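Annual Portfolio Check-Up: The Stollgate Investors' Circle Checklist, With Comments

Most of us in the Circle do this in March, before the tax paperwork starts piling up on the kitchen counter and while last year's decisions are still fresh enough to be a bit embarrassing.

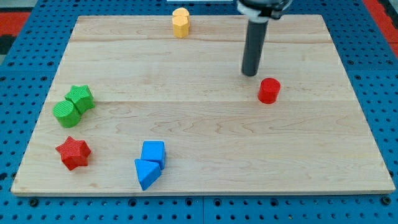
Set aside a Saturday morning for it if you can, put the kettle on, and have every statement printed or open before you start. I've left in the comments from last year's round because people told me they were more useful than the items themselves (thanks, I think!).

PART A - ACCOUNTS AND CUSTODY

A1. Every account listed, including the dormant ones.
Result: Needs attention.
Comment: Ettore found an old Laaksonen cash account he'd forgotten completely, with $2,441 sitting in it earning next to nothing. Do have a proper look through your old emails for this sort of thing.

A2. Holdings on the custodian's statement match your own records.
Result: Pass.
Comment: Check the number of units first and the dollar value second. Prices move between statement dates, and you can waste a whole cup of tea chasing a difference that's only timing.

A3. Beneficiaries and contact details current.
Result: Pass, after one correction.
Comment: Saimi Hämäläinen moved house two years ago and her Clevport statements were still going to the old address. She was very good-humoured about it.

PART B - FEES

B1. Management fee and performance fee written down for each fund.
Result: Pass.
Comment: Write the actual dollars beside the percentage. Mine came to $2,810 for the year across everything, and I'll admit I went and stood in the garden for a few minutes after that. I kept the funds, mind you, but I'm glad I know.

B2. High-water mark confirmed in the offering document.
Result: Not confirmed for one fund.
Comment: Veikko Nurmi rang Uker and was told yes over the phone, but he couldn't find the clause. Please don't tick this one until you've read the page yourself.

B3. Any fee changes notified during the year.
Result: Pass.

PART C - GETTING YOUR MONEY OUT

C1. Notice period recorded for each fund.
Result: Pass.
Comment: The longest any of us has is 60 days, and it runs from the day they receive the form. Post it early, or send it by email and ask for a reply.

C2. Gates, lock-ups and side pockets understood.
Result: Needs attention.
Comment: We had a long and rather lovely argument over this. Niilo Hyvönen reads a gate as a sensible protection for the people who stay in, and Ettore reads it as a locked door. I lean towards Niilo, but either way you should know what yours says before you need the cash for a new roof.

C3. Enough ready cash held outside the funds.
Result: Pass for most.
Comment: I like three months of household spending as a bare minimum. Efren keeps a good deal more and sleeps very well.

PART D - RISK

D1. Largest single holding noted as a share of the total.
Result: Pass.

D2. Borrowing inside each fund looked up.
Result: Incomplete.
Comment: Gross and net exposure are different figures and the fact sheets don't always label them kindly. If you're stuck, bring the sheet along to the next evening and we'll go through it together.

D3. Reason for owning each fund written in one sentence.
Result: Needs attention.
Comment: Harder than it sounds! Two of mine came out as "it was doing well when I bought it", so those are under review.

Checklist kept by Efren Dalisay. Items marked Needs attention, Incomplete or Not confirmed carry over to the next round until they're cleared.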